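**Loretta Mbeki** · thread

**1/** I've kept a daily record of what I spend for three years now. That's 1095 days, every one of them written down. People keep asking me how, so I'm putting it in one thread.

**2/** I started because I was overdrawn in the last week of most months and couldn't say why. My pay hadn't changed and neither had my rent. I knew what the big bills were. I had no idea about the rest.

**3/** I use a paper notebook, A6, one line per purchase. Date, shop, amount. I tried a spreadsheet first and stopped after a fortnight. I tried an app called Fomus and it wanted me to sort everything into categories before I'd even got home from the shop.

**4/** No categories for the first month. Just write it down. If you start sorting on day one you spend your evening deciding whether shampoo is "household" or "personal" and then you give up.

**5/** I write it up in the evening, after washing up. Receipts go in my coat pocket during the day. If there's no receipt I check the bank app. Cash is the awkward one. I put the cash amount on the back of my hand in biro. It looks daft but I've stopped forgetting.

**6/** First real finding: lunches. I'd have told you I bought lunch now and then. I was buying it most working days. I now cook a big pot of lentils or rice and take that in, and buy lunch twice a week, usually the noodle place next to Zendari.

**7/** Second finding: subscriptions. I had 2 for the same thing, one through my phone and one through the website. Cancelled one. The other I still use.

**8/**

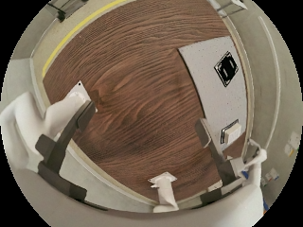
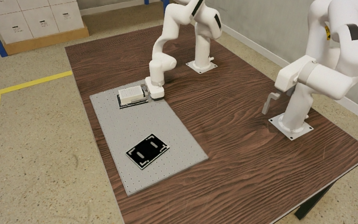
Dark wood grain in both. Renders.

**9/** Back to the notebook. At the end of each month I add up the lines by hand and write the total on the inside back cover. It takes me as long as a cup of tea. I do use a calculator, to those who asked.

**10/** In April I had a bad month. Boiler part, a wedding, new tyres. I wrote it all down anyway. The temptation is to skip the pages you don't like, and then the total is no use to you.

**11/** What I've got out of it: £400 put by for car repairs, kept in a separate account and topped up when I dip into it. I'd never had that before. The tyres came out of it.

**12/** Someone asked if my partner does it too. No. We split the rent and the shopping, and the rest is up to each of us. I only write down my half.

**13/** Someone else asked which pen. Any pen. I've been using the Brarkanero ones from the post office because they come in a pack and don't smudge much. Pencil rubs off by the time you want to read it back.

**14/** If you miss a day, put a line across the page and write your best guess underneath with a G next to it. Don't go hunting through old statements for hours over a bus fare.

**15/** Next I want to do the same with the electric meter, one reading each Sunday night. I've ruled up the pages. Will post the first few months when I have them.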